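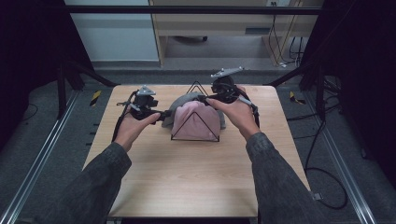 Pink and grey fabric pieces on a wooden table.

Home News Community Business Contact

Cornden textile repair scheme to open second workshop in July

2 min read

Lendach, the clothing repair and reuse charity, will open a second workshop in Cornden this July after demand for its mending service outgrew its first site.

The new workshop will be on the ground floor of the former Lultum shoe shop, which has stood vacant for four years. It will have 11 workbenches, a drop-off counter and a small shop selling repaired clothes, hats and household linen.

Residents can bring in up to four items at a time. Simple repairs such as buttons, hems and small holes will be free. Larger jobs, including new zips and relining coats, will be priced at the counter before any work starts.

Lendach repaired 204 items in its first month at the existing site. The waiting time for a repair has since grown to three weeks, and the charity hopes to cut this to one.

Parvathi Achari, director of Lendach, said: "People have been very patient with us. We were turning work away by the spring, mostly knitwear and winter coats, and the old room would not take another table. The new building gives us space to teach as well."

Evening classes in darning, patching and basic pattern cutting will start at 6.30pm and run for two hours. Places cost £4, and tools and thread are provided. The classes will be led by Yurani Giraldo, who trained as a milliner and will also take in hats for reshaping.

The fit-out has been paid for by a grant from the Vītola Fund, together with donations from 60 local households.

Gopinath Kaimal, of the Vītola Fund, said: "Lendach asked for a modest sum and had a clear plan for it – that made our decision an easy one."

Clean donations of wool, cotton and linen are welcome at the existing site during opening hours. Lendach cannot accept duvets, pillows or shoes.

Media enquiries: Tímea Nyitrai, Lendach press office.

11 shares 4 comments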